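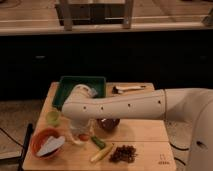 Adau Community Kitchens (@AdauKitchens)

1/ Registrations are now open for the autumn term of our shared kitchen program. Please read this thread in full before submitting a form. Most of the questions our office received last term are answered in the posts that follow.

2/ The program operates from two sites. Sturkard Hall has a full commercial kitchen with gas cooktops. The Trunitach Street annexe has electric cooktops only and is better suited to preserving, baking and cold preparation.

3/ Each site accepts a maximum of 30 registered households per term. Places are allocated in order of completed forms. A form is complete when the food safety declaration has been signed and the emergency contact section filled in.

4/ Last financial year the program recorded 2952 individual bookings across both sites, compared with 2481 the year before. Most of the growth was in evening sessions at Sturkard Hall. Additional evening sessions have been added to the timetable accordingly.

5/ Session fees are unchanged. Concession card holders continue to receive the reduced rate. Please bring the card to your first session, as a photocopy cannot be accepted.

6/ Small kitchenware is provided at both sites, including cups, bowls, trays, chopping boards and measuring jugs. Knives are not provided. Participants should bring their own in a closed case or wrapped in a tea towel.

7/ Fridge space is limited to one shelf per household. All items must be labelled with the household name and the date of storage. Unlabelled food is discarded at the close of each session.

8/ Participants with a food allergy in their household should note this on the form. Separate boards and utensils are stored in the marked cupboard at each site and must be returned to that cupboard after washing.

9/ Nuts may be used at Sturkard Hall in the rear preparation area only. They may not be brought into the annexe at any time. This is a condition of our agreement with the playgroup that shares the building.

10/ The preserving course returns to the annexe in May and runs for 8 sessions. It covers jams, chutneys, pickled vegetables and the safe use of a water bath. Jars are included in the fee. Lids are not.

11/ The Iyengar Fund will again cover the full cost of the preserving course for a limited number of participants. Applications are made on a separate form, available at the front desk of either site. Receipt of a fund place does not affect concession eligibility.

12/ Parking at Sturkard Hall is restricted during school pick-up. The lower car park is closed for drainage works until further notice. Please use the Trunitach Street entrance and allow extra time if carrying equipment.

13/ Cancellations made before noon on the day prior to a session are refunded in full. Later cancellations are credited towards another booking in the same term.

14/ Completed forms may be lodged at the front desk or through the bookings page. Confirmation is sent by email. If you have not received confirmation within a fortnight, please contact the program office.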